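Stenevico Residents' Association
Minutes of the Regular Meeting of the Board

Date: 2021-08-26
Place: Community Room, Lorkar Building
Present: Chair, Vice Chair, Secretary, four Members at Large
Absent: one Member at Large (excused)
Also attending: a representative of the managing agent, eleven residents

1. Call to Order

The Chair called the meeting to order at 7:04 p.m. and confirmed that a quorum was present. The agenda was approved with one change: the item on bicycle storage was moved ahead of the item on the water shutoff, at the request of a resident who had to leave early.

2. Approval of Minutes

The minutes of the previous meeting were approved with one correction. Under item 6, "north stair" should read "north gate." One member abstained, having been absent from that meeting.

3. Financial Report

The managing agent presented the report for the quarter. The balance of the operating account stood at $2,806 after payment of the landscaping invoice. Two households remain behind on dues. The Board asked that a second letter be sent to each and that the wording be checked against the bylaws before mailing.

A resident asked why the charge for hallway lighting had gone up. The agent replied that the increase reflected a late bill from February which had been entered in the current quarter. The agent will show the charge under the correct period in the next report.

The financial report was accepted as presented.

4. Bicycle Storage

The Board reviewed the proposal from Soler for a covered rack beside the east entrance. The quoted price is $1,160, including anchoring but not including removal of the old rack. Members discussed whether the new rack would narrow the path used by residents with strollers and wheelchairs. The Vice Chair had measured the path and found the remaining width acceptable, provided the planter is moved to the other side of the door.

Two residents spoke in favor. One resident spoke against, stating that the old rack is seldom full and that several of the bicycles on it have flat tires and no visible owner. It was agreed that tags will be placed on all bicycles and that untagged owners will have 30 days to come forward before any bicycle is moved.

Motion: To accept the Soler proposal, subject to a written price for removal of the old rack. Moved, seconded, and carried, five in favor, two opposed.

5. Water Shutoff and Kitchen Use

The managing agent reported that Sekadport will replace the main valve serving the Lorkar Building. Water will be off from 9 a.m. to 3 p.m. on the day of the work. Notice will be posted in both lobbies and delivered to each door at least one week ahead.

Residents are asked to keep kitchen taps closed during the shutoff and to run cold water for several minutes once service is restored. Dishwashers and washing machines are not to be started before the all-clear notice is posted.

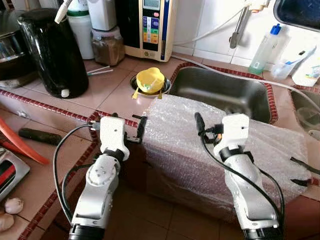
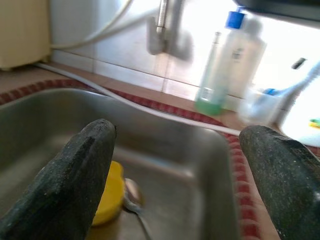 A resident on the third floor asked whether bottled water would be supplied. The Board agreed to place a supply in the lobby for those who need it, at a cost not to exceed $537. Residents who cannot carry water upstairs should leave their unit number with the managing agent.

The Secretary noted that the last shutoff ran two hours over the posted time. The agent will ask Sekadport for a telephone number that is answered during the work.

6. Noise and Quiet Hours

Three written complaints were received regarding furniture being moved after 10 p.m. The Board reviewed the existing rule and found no need to amend it. A reminder will be included in the next newsletter. The Board will not take up complaints against individual units in open session.

7. Recycling Enclosure

The latch on the recycling enclosure has failed again. The repair quote received is $413. Members asked whether the gate itself has dropped on its hinges, in which case a new latch would be of limited use. The item was tabled pending a second look by the contractor. In the meantime the gate will be held closed with a chain that can be lifted by hand, and a sign will be posted asking residents to replace it after use.

8. Resident Comments

A resident asked that the agenda be posted in the Lorkar lobby as well as in the main lobby. Agreed.

A resident thanked the Board for the new lights along the rear walk and asked that the timer be set earlier as the evenings grow shorter. Referred to the managing agent.

A resident asked whether the community room may be reserved for private parties. The Chair referred to the room use policy, which allows reservations by dues-paying households on application to the Secretary. The form is available from the managing agent's office.

9. Action Items

Managing agent: second letters on unpaid dues; corrected lighting entry; Sekadport contact number; rear walk timer.
Vice Chair: bicycle tags; written removal price from Soler.
Secretary: newsletter notice on quiet hours; posting of agenda in both lobbies.

10. Adjournment

There being no further business, the meeting was adjourned at 8:41 p.m. The date of the next meeting will be posted in both lobbies.

Respectfully submitted,
Secretary to the Board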